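Closell Countertop Care Guide
Section 5: First Cleaning, Daily Cleaning and Water Spots

Please read this section before you use your new top for the first time. It is valid for the Parkent (matte) and Primitz (gloss) finishes. If you have the Quintana stone top, go to Section 9, because stone must be sealed before any cleaning.

5.1 What you need

Two soft cloths, one for washing and one for drying
A bowl of warm water
Mild dish soap without sand or bleach in it
A rubber squeegee (only for large tops)

Do not use the green side of a kitchen sponge. It leaves fine lines on the gloss finish, and these lines can not be polished out at home.

5.2 First cleaning

The top leaves our workshop with a thin protective film. After the film is removed, a little glue can stay on the surface. It is harmless but it collects dust.

1. Pull off the film slowly, beginning from a corner. Keep your hand low and pull back over the film, not up.
2. Let the top rest for one night. The silicone at the wall and at the sink needs this time.
3. Put a few drops of soap in the warm water.
4. Wash the top with long movements from the wall to the front.
5. Wash again with clean water and no soap.
6. Dry immediately with the second cloth.

Note: If you feel a sticky place with your fingers, put one drop of cooking oil on it, wait a few minutes and repeat steps 4 to 6.

Caution: Never use a metal scraper to lift the film, also not a "safe" one with a plastic handle. The blade is still metal.

5.3 Daily cleaning

1. Remove crumbs with a dry cloth or a soft hand brush. Crumbs of sugar and salt are hard, so do not press.
2. Wipe with a damp cloth.
3. Dry the top. On the matte finish you may skip this step if you are in a hurry. On the gloss finish, please do not skip it.

Coffee, red wine, beet juice and curry should be wiped away the same day. If a stain was forgotten until morning, lay a wet cloth over it for half an hour and then wipe — in most cases this is enough.

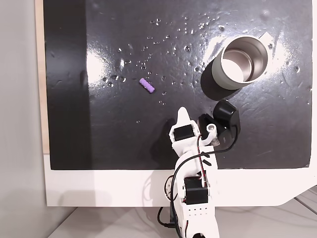
Water spots are the most common question we receive from owners of dark gloss tops. The water itself does no damage. When a drop dries, the lime in it stays on the surface as a small pale ring, and on a dark color every ring is visible. On a glossy black surface like this one, the drops catch the light as small bright points, so it is easy to see where you must go with the cloth. Look also for smudges and streaks in the shine, they show best when you lower your head and look across the top toward a window or a lamp. On a light matte top the same rings are present but you will hardly notice them.

5.4 Removing fresh drops

1. Put a dry cloth flat on the drops and leave it for a moment. Do not rub yet.
2. Lift the cloth and turn it to a dry side.
3. Wipe in one direction only.
4. If streaks stay, breathe on the place and wipe again.

5.5 Removing dried rings

1. Mix one part white vinegar with 9 parts water.
2. Make a corner of the cloth damp with this mixture and wipe the ring for a few seconds.
3. Wash with clean water. Vinegar must not stay on the top and must not reach the silicone.
4. Dry well.
5. Look from the side. If you still see the ring, repeat one time. After this, wait until the next day before you try again.

Caution: Do not use vinegar on the Quintana stone top. It will make dull marks which stay forever.

Caution: Do not mix vinegar with other cleaning products, especially products with bleach. The mixture can give off dangerous gas.

5.6 Heat and joints

The top can stand a cup of tea or a warm plate. It can not stand a pot directly from the stove. The limit for the surface is 70 degrees Celsius, and a pot of boiling soup is hotter than this. Always use a trivet with feet, so that air can pass below.

Pay attention to the places where the top meets another material, for example a wood edge, a wall strip or the rim of the sink. Water likes to stay there. Dry these places last, with the dry part of the cloth, and check them again after you wash a lot of dishes. If the wood becomes gray or feels rough, stop using soap on it and follow the steps for oiling in Section 9.

5.7 Once a year

We recommend one bigger cleaning each year. Many of our customers do it in November, before the holiday cooking begins.

1. Take everything off the top, also the heavy machines.
2. Wash and dry as described in 5.2, steps 3 to 6.
3. Check the silicone for cracks or dark spots.
4. Check the feet of your coffee machine and toaster. Hard feet should get felt pads, which must be changed when they become thin or dirty.
5. Write the date on the service card inside the back cover.

Questions about this section can be sent to Rasmus Urbonaitė in customer service. Please write the number from your service card and the name of your finish — without the finish we can not give a safe answer.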